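Comforter slides around inside its cover, tried everything, losing sleep

Posted in Bedrooms & Linens

I bought a duvet cover from Merivier in March, and every night the comforter inside it migrates to the foot of the bed. By 3 a.m. I am sleeping under two layers of very nice cotton and nothing else, while my feet are in a sauna.

Things I have tried: safety pins (stabbed), those little plastic donut clips (vanished, presumably into the comforter), and shaking the whole thing out every morning like a man signaling a ship. The cover has ties in two of the corners. The comforter has no loops for them to tie to, so they just hang there being decorative.

Both are sold as queen size. I would like to fix this without buying a new comforter, as the current one is warm and paid for. I can sew a button on if someone stands over me.

— Marwan Harb

3 replies

killey_upstairs

Measure them both before you do anything else. "Queen" is a mood. I have owned three queen comforters and no two were the same size, and covers are worse. If your cover is even a few inches wider than what's inside it, gravity is going to win every night.

Lay the comforter flat and measure the sewn edge, without stretching it. Then do the cover inside out, seam to seam. You want the comforter the same size as the cover or a little bigger. Mine is 2 inches bigger each way and it fills the corners nicely.

If the cover is too big you can take it in. Turn it inside out, run a straight line of stitching down one side, and leave the extra fabric in there in case you ever trade up. Any dry cleaner that does hems will do it too. The one on my street, Mansour, took longer to find my ticket than to do the sewing.
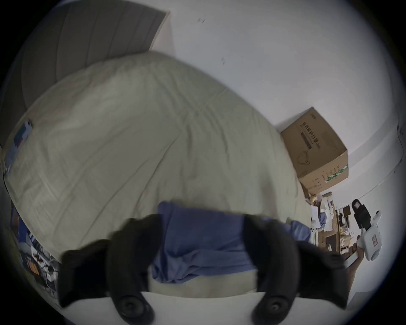 Once the sizes agree, add loops. Cut eight-inch pieces of twill tape, fold each one in half, and sew the cut ends to the corners of the comforter. Go through the bound edge and stay out of the filling, or you'll make a hole and be picking fluff out of your coffee until summer. Do all four corners. Two ties at the bottom is how you got here, and I suspect the people who sew them there all sleep under blankets. For the two corners without ties, sew a foot of the same tape into the inside of the cover seam.

Tie bows. I tied knots the first time and had to cut them off on laundry day.

dottie66

just dont use a cover?? I quit years ago. I use a top sheet and wash the comforter when it needs it. my sister says this is barbaric but she also irons pillowcases so

fododwood

Agree with the loops. I'd skip taking in the cover unless the difference is big, mine is a good bit too large and ties alone have held it.

Also look at the fabric. If your comforter has a slick shell and the cover is sateen, you've built a water slide. A plain percale cover grips better. You can fake it by basting a strip of cotton flannel along the top edge of the comforter, which takes one evening and some swearing.

For getting it back in afterward: cover inside out on the bed, opening at the foot, comforter on top. Tie the corners at the head end, reach in, grab those corners through the cloth and flip. Then tie the bottom ones before you close it up. There's a method where you roll it like a burrito, and my record with that is one success and one argument.

Marwan Harb

Measured. The cover is five inches wider than the comforter, so apparently I've been trying to keep a canoe parked in a swimming pool. Bought twill tape and a pack of needles. The tape comes in white or "natural" and I stood in that aisle longer than I did when I bought the bed.

Going to do the loops first and see how the night goes before I pay anyone to take in the side. I also found one of the plastic donuts, in a pillowcase.

This thread has been viewed 1,090 times.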